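The dish room at Clolldale's staff cafeteria used to be the job everyone traded away. Since November, a robot arm has been taking part of it.

Managers at Larico, the catering company that runs the kitchen, wanted help with loading at the end of lunch. The arm, sold under the name Fustosance, picks up one item at a time with a black gripper. It is slower than a person. On a busy day the kitchen goes through 1000 pieces, and most of them are still handled by people.

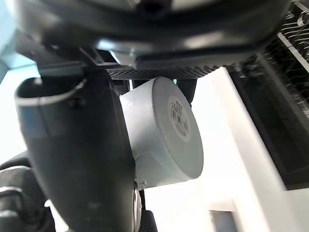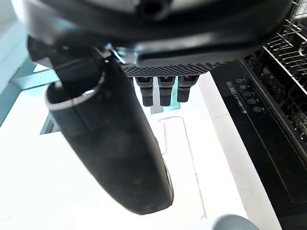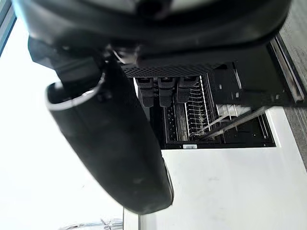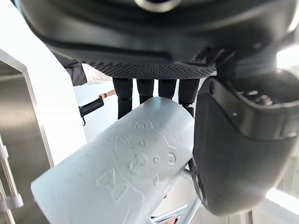 The robot's gripper at work, seen close up.

None of the 13 people on the kitchen staff lost hours, according to Larico. Two of them moved from the sinks to the serving line, where the pay is slightly better. Others were trained by Pascu, the installer, to restart the arm and clear it when it stalls.

Opinions in the break room are mixed. Several workers say their wrists and backs feel better by the end of a shift. Some miss the company at the sinks, where two people could talk through the slow part of the afternoon. One complaint comes up more than any other: when the arm stops at 2 p.m., someone has to leave the line and see to it.

Larico plans to review the schedule in the spring and has told staff that any new position will be posted in the kitchen first.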